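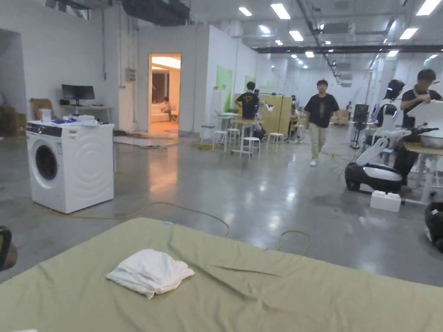 A bed, a front-loading washer and a wheeled robot sharing one polished concrete floor.

February
By Faith Simiyu

Search tips Search Enter keyword

Budgeting for a laundry robot: measure before you request quotes

Start with the floor. A wheeled base needs a clear lane from the bed to the washer, and the lane has to stay clear on working days. Cables count as obstacles. Reroute them overhead or along the wall and put the cost of cord covers on the same sheet as the machine.

Measure the height of the mattress top and of the washer door opening. Ask the seller for reach at both heights with the base parked, plus payload at full extension. Wet sheets weigh far more than dry ones, so quote the wet figure.

Note which side the washer door hinges on. A door that opens into the lane costs extra width.

Items kept on top of the washer should move to a shelf. Price the shelf.

For the trial corner at Plurkside, Mwangi Mfaume split the budget this way:

Floor work and cord covers: $1,315
Spare gripper pads and fasteners: $55
Reserve for repairs, first year: $4,000

The robot was leased for 12 months and carried on a separate line. Obura and Korner both quoted; Korner left delivery out of the first version, and the two totals could not be compared until it was added.

Get the charging position in writing. It needs its own outlet, away from the washer circuit.

Plain fitted sheets in one size make the trial easier to score. Keep the same set throughout and log every load, including the ones finished by hand.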